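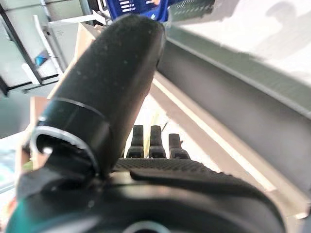 How long will a whole napa cabbage keep in the refrigerator?

Two weeks is easy and three is common, as long as the head goes in whole, dry and wrapped, and nothing heavy is sitting on top of it. Once you've cut into it, plan on using the rest within four or five days.

I get asked that one more than anything else, usually by somebody who came home with a cabbage the size of a toddler and only needed a handful for soup. So I've put together what I do with the whole shopping trip, from the minute I come in the door. We live in 600 square feet with a refrigerator that came with the place and no cellar, no garage and no cool back porch, so if it works here it will probably work for you.

Unpack before you do anything else

I know, I know. You want to sit down. But ten minutes of sorting at the counter saves me a sad drawer clean-out later on, and I've come to like it (I put the radio on and make a cup of tea first, if I'm telling the whole truth). Everything comes out of its plastic. Take off rubber bands and twist ties, especially the tight ones around greens, where the stems get bruised and go slimy. Pull away any leaf that's already yellow or soft. Then make piles: things that like it cold and damp, things that like it cool and dry, and things that would just as soon stay out on the counter.

Cold and damp is most of it. Cabbages, carrots, turnips, broccoli, cauliflower, radishes. Cool and dry means potatoes, onions, garlic and the hard squashes. The counter is for tomatoes, and for eggplant if you're cooking it in the next day or so.

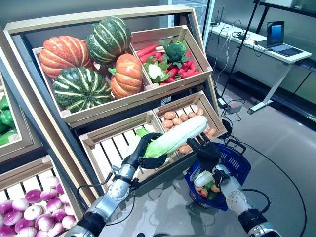
Don't wash any of those piles yet, with one exception I'll get to. Water left in the folds of a leaf is what starts the rot, and a little garden dirt on a root does no harm at all until you're ready to peel it. My mother washed everything the moment it came into the house and then wondered why the lettuce never lasted, and it took me an embarrassing number of years to stop doing the same.

Wrapping the big heads

For napa, leave the outer leaves on even if they look a bit ragged. They're the wrapping paper. Roll the head in a dry dish towel or two sheets of paper towel, then slide it into a loose bag with the top folded over, not sealed. If you can stand it upright on a shelf, do. Mine is too tall for that, so it lies on its side in the bottom drawer. Check the towel after a few days and change it if it feels wet.

When you only need a little, take whole leaves from the outside and leave the core alone. The head goes right on keeping. If you must cut, cut crosswise from the leafy end and save the root end for last, and press a piece of wrap right up against the cut.

If you get black specks on the white ribs, don't throw the thing out! Tiny dark flecks on napa come from how it was grown and stored, and they're fine to eat. Soft brown patches, or a sour smell down at the base, are another matter, and those leaves should go.
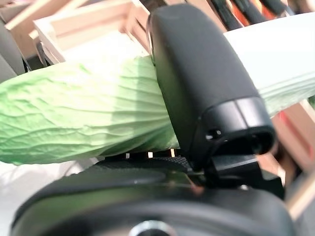

Light green, with plenty of crinkles.

Waking up tired leaves

Limp is not the same as spoiled. Fill the biggest bowl you have with cold tap water, drop in a few ice cubes, trim a sliver off the base of each leaf or stem, and let them soak for 16 minutes or so while you get on with something else. (I used to say fifteen, but my old kitchen timer runs a minute slow and I set it to sixteen out of habit.) Drain them, spin or pat them dry, and they'll be crisp enough for salad nine times out of ten. Celery and carrots want longer, an hour at least. Herbs come back well too, though basil hates the ice and should only get cool water.

That bowl is the exception I mentioned. If you've revived something, it's been washed, so eat it that day or the next.

Roots and their tops

Turnips, beets and carrots sold with the greens on look lovely, and they'll go rubbery on you by the weekend if you leave them that way. Cut the tops off an inch above the root. Keep the greens in a separate bag and cook them first, since they're good for two days and not much more. The roots will go for weeks in a bag with a few holes poked in it.

Potatoes stay out of the refrigerator in our house. A paper sack with the top rolled down, in the lowest cupboard on the side away from the oven, is plenty. Keep the onions somewhere else if you have the room. If you don't, put a shelf between them and look in on both every week or so. One bad potato will let you know about itself, and you'll wish it hadn't.

Peppers and broccoli

Green peppers are easy. Put them in the drawer whole and dry and forget them for a week, then slice whatever's left and freeze it flat on a tray before bagging it up. No blanching needed. They won't be any good raw after that, but for chili or eggs you'd never know.

Broccoli is fussier. It likes to breathe, so leave the bag open, and don't tuck it next to apples or pears, which give off a gas that turns the heads yellow. If it has started to open up, roast it tonight. My neighbor Bereket Kumsa cooks his with sliced garlic and a good squeeze of lemon, and brought a dish of it over in February when I had the flu, and I haven't steamed broccoli since.

A word on packing the bag

Half of what goes bad at home was bruised on the way there. Heavy, hard things belong at the bottom and leafy things on top, and it helps to shop in that order too, even if it means doubling back through the aisles. Long heads can lie flat side by side. Soft tomatoes and ripe fruit I carry separately, in the little bag that used to hold my gym shoes.

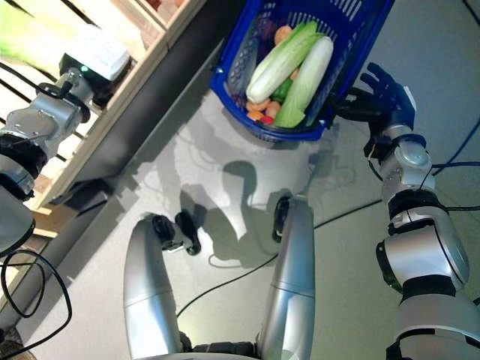

Using up the last of it

By the end of the week there's always a heel of cabbage, one carrot and half an onion. Shred the lot, toss it with a teaspoon of salt, and leave it in a colander for half an hour. Squeeze it out, add a splash of rice vinegar and a pinch of sugar, and you have a quick pickle that keeps in a jar for a week and goes with nearly anything.

Or make soup. I keep a bag in the freezer for clean ends and stems, and when it's full I cover them with water, simmer for 45 minutes and strain. Go easy on the cabbage in that bag, though. One or two leaves are pleasant, and a whole core will have your kitchen smelling like a school cafeteria until morning.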